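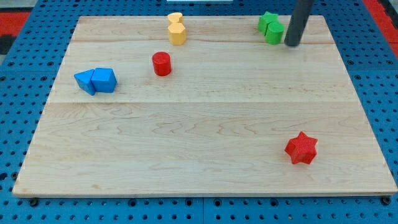

1 min read

Progress report to Mitsotakis-Vlachou, May

Thank you again for your patience over the summer, and for the kind note about our last report, which went straight up on the kitchen wall at Nistside. We've had a good stretch, and I'm glad to have something to tell you!

Most of our effort has gone into Cloro, the planner that decides which block to push next and from which side. The task is still sorting by colour on the maple board, with the blocks finishing in pairs: blue with blue, green with green and so on. Cloro now replans up to 30 times per push, so if a cylinder rolls a little or a star catches on one of its points, the arm corrects itself partway along and carries on.

Perception took longer than we'd budgeted for (my fault, I was too hopeful). The red star was the stubborn one, and when it sat a long way from the red cylinder the old tracker would sometimes lose its heading. The Rarnero labelling tool has helped a great deal there, and we relabelled 60 sequences with it.

Still to do: pushes that start with two blocks already touching, where the finger tends to drag the neighbour along as well. We'd like 3 more weeks on that before the next milestone, within the existing budget. The updated spending sheet will follow separately.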